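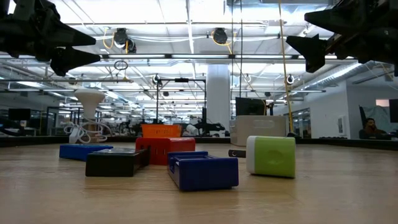 Bench 2, small parts, before sorting.

24/04/2021. Plenholm bench book, S. Kershaw writing.

The plan was to get the small boxes and blocks off the table and into containers by colour, which Carol says is a ten minute job. Carol has not done it. I made a start by deciding what counts as blue. There is bright blue, there is navy, and there is a shade Wayne calls navy and I call black with ambitions. For the purposes of the Dullura list, anything you have to carry to the window to check is now "dark".

The red ones cause no trouble. The green and white block is down as green, after a discussion I don't intend to repeat.

Containers: the orange basket stays at the back of the table. Roy wants it for chargers, Kirsty wants it for blocks, and the October list has it down as "misc", so history is on nobody's side. I've put chargers in the book and will see who reads this far.

The white cable is still at the back too. I wound it last week. It has since had ideas of its own. If you use it, wind it loosely and leave the plug on the outside of the loop, otherwise the next person has to dig for it, and the next person is generally me.

Chargers and adapters are their own problem. Gristdale sent 33 in one bag with two sorts of label, and the labels disagree with the delivery note.
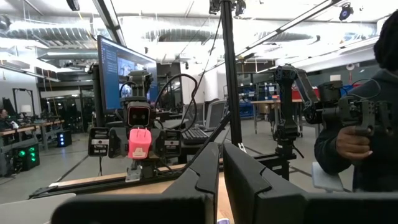

I rang Whiteley to ask which was right and was told the note is "indicative". So: go by the label on the thing itself. If it has no label it goes in the tray by the keyboard with a slip saying who found it. Please don't write on the casing. Wayne, that was a very permanent pen.

Order 242 is closed. Order 1682 is still open because the lids are missing, and a box without a lid is apparently a different product with a different price. Carol is chasing, in the sense that she has sent an email.

I also wiped the table down, end to end, and found the grain goes the other way to how I remembered. Five years I've worked at it.
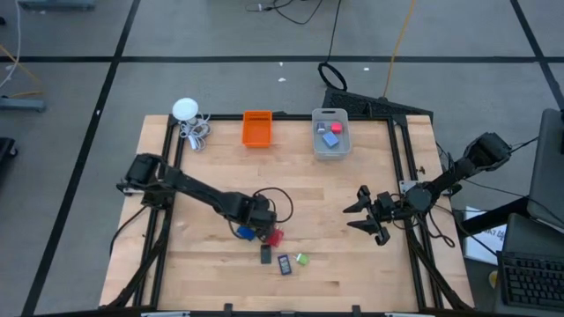

Still to do

Cubes: keep them in the clear container. Other shapes somewhere else, place to be agreed.
Cables: the ones on the floor need lifting and tying back before Roy brings the trolley through again.
Labels: Kirsty to print new ones, 300 to the roll, and to spell "adapter" one way throughout.
Basket: see above. S.K.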